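Notebook > Bimanual cell > House rules

Search this notebook Enter keyword

August, 4:40 in the afternoon

Read the Fovum handling guideline again before starting on the bags. It runs to 984 numbered clauses and I still can't find one that says what a finished bag task is. Clause 40 wants "the object under stable control of both end effectors." Stable for how long, and judged by whom? A thin shopping bag held at two corners changes shape every time an arm moves.

Urbańczyk's checklist is shorter and I trust it more, but it was written for boxes. Vudance copied most of it and added a line on "clear working area." I don't believe a clear floor is the right test for this job. If the rule is followed to the letter we end up grading a setup that no customer has.
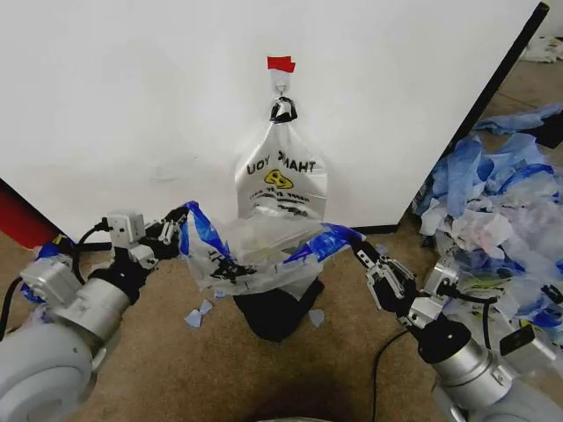
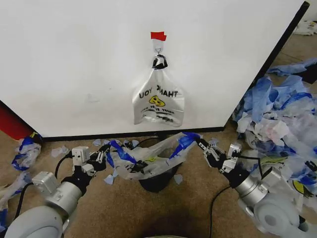 Both grippers on the one bag, THANK YOU bag on its hook behind.

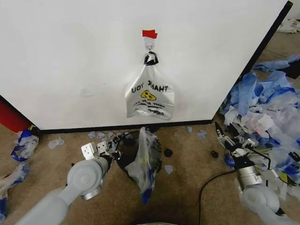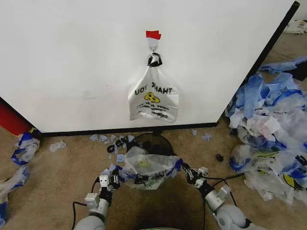
Filed under: Soft goods / Grasp rules / Open questions

What I'd change in our own sheet, for whoever edits it next:

Scraps. The sheet says "remove debris between trials" and never defines debris. A pale blue shred on the carpet counts for me. Either we pick up everything and log it, or we leave everything and log that. Doing it by mood ruins any comparison.

Tension. Murkov's limit was set on woven cloth. I see no reason it should carry over to film this thin, and the sheet gives no source for it. Strike it until there's a measurement.

Cables. The rule is 120 mm clear of the heap at all times. Check it with the arms at full reach as well – the parked position tells us very little.

Holding with two grippers is being scored as success in the draft. I object. It should be a step, with its own line, and the score should wait for the release.

Version 4 of the sheet has a signature box for "operator judgment." Would rather have a second reader go over the footage blind. Not signing mine until the scrap rule is settled.

Comments (4) Shares (0)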